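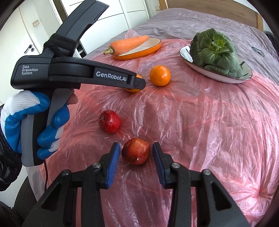 How long do oranges keep once you take them out of the bag?

3 min read

I buy oranges by the big bag because it works out cheaper, and I lose several out of every bag to mold. The last one was 15 pounds from the Oksanen store and I threw out nearly a third of it. I had tipped them into a deep bowl on the kitchen counter, which is in the sun from lunch until evening. My mother always kept hers in a bowl and I don't remember her throwing any away, but she also had five kids eating them.

So my questions are:

How long should they last on the counter, and how long in the fridge?
Is it better to wash them when I get home or right before eating?
If one has mold on it, are the ones touching it still okay?

I live alone and eat one a day, sometimes two. The fridge is small and has one drawer, and the drawer is usually full of carrots. I don't want to buy a special container unless it makes a real difference.

Asked by Tyyne Pelkonen, in July

2 answers

Martti Hakala

On the counter, count on a week, less in a hot kitchen. In the fridge, three to four weeks is normal and I have had them go longer. If you eat one a day, keep a week's worth out and put the rest in the fridge as soon as you get home.

They don't have to go in the drawer. A shelf is fine. What matters more is that air can get around them. Don't leave them in the plastic bag they came in, and don't tie them up in a new one. A mesh bag works well and so does a shallow tray. A deep bowl is bad because the ones at the bottom get pressed and you don't see them until they're soft.

Wash them right before you eat or peel them. If you wash the whole batch first, water stays around the stem end, and in my experience that is where the mold starts.

For the ones touching a moldy one: throw out the moldy one, wipe the others with a clean cloth, and look them over. If the skin is firm and there's no spot, use those first. If one has a soft patch, throw it out too. I wouldn't cut around mold on an orange — it's a juicy fruit and you can't tell how far in it has gone.

Also check the bag in the store. Turn it over and look at the bottom. One bad orange in there and you'll be dealing with it all week.

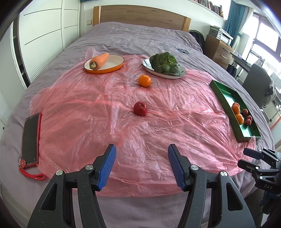 Page last changed: July, 16:34

Tyyne Pelkonen replied:

Thanks. I moved the carrots to the door and cleared half a shelf. The mesh bag they come in has a plastic band around the middle with the label on it, should I cut that off or is it fine?

Martti Hakala replied:

Cut it off if it covers a lot of the fruit. A narrow one won't matter.

Urho Keskinen

just juice them. I do a whole bag at once and freeze it in ice cube trays, then put the cubes in a freezer bag. Lasts for months and you don't have to think about shelves. Lemons too. If you have a Prineo juicer don't put the peel in, it makes it bitter

Raili Väisänen commented on this answer:

She said she eats them, she didn't ask about juice. But freezing does work if you have a few that are getting old. I freeze the grated peel as well, for baking. Wash those well first.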